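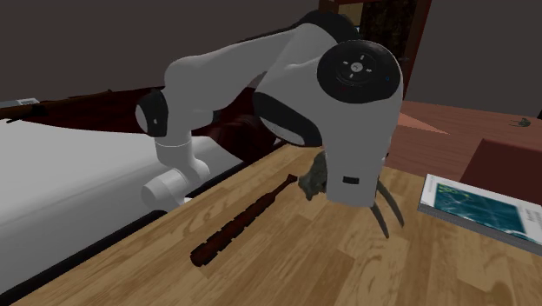

*Render: white arm, gripper over the table*

## Crating order for an office move, server racks first or last?

**dkessel_ops**
We relocate 64 desks and two half-height racks from the Jendidbridge building in May. The mover (Halteo) wants the racks on the first truck. Our facilities lead wants them last so the phones stay up. Elevator is booked for one day only. Opinions?

**pallet_math**
Last off the floor, first off the truck. Load them at the tail. Check the elevator rating against the rack weight plus the dolly and two people.

**Cillian Mac Carthaigh**
Disagree with tail loading. The tail gets the most vertical movement on a box truck. Put racks against the bulkhead, strapped at two heights, and send them on their own small truck if timing is the issue. We did 57 crates and one rack that way and the second truck was a minor line on the invoice.

**pallet_math**
With air ride suspension the difference is small. Ask Halteo what they run.

**dkessel_ops**
They say air ride on the large truck, leaf springs on the small one. Heaviest rack is 1,607 lb loaded.

**trina.v**
Then don't move it loaded. Pull the UPS batteries and the drives, pack them separately, and label by slot. Also read the valuation clause. Basic coverage is normally by weight and won't come close to replacing a server.

> Pull the UPS batteries and the drives

**Cillian Mac Carthaigh**
Batteries yes. Drives I would leave in if the chassis travels upright in a padded crate. More handling, more chances to swap two.

**trina.v**
Slot labels take care of that. I wouldn't ship spinning disks in the chassis on leaf springs.

**dkessel_ops**
Batteries and drives out, racks on the large truck at the bulkhead, phones forwarded to cell the night before. Door clearance at the new place is 78 inches, still need to measure the racks on casters.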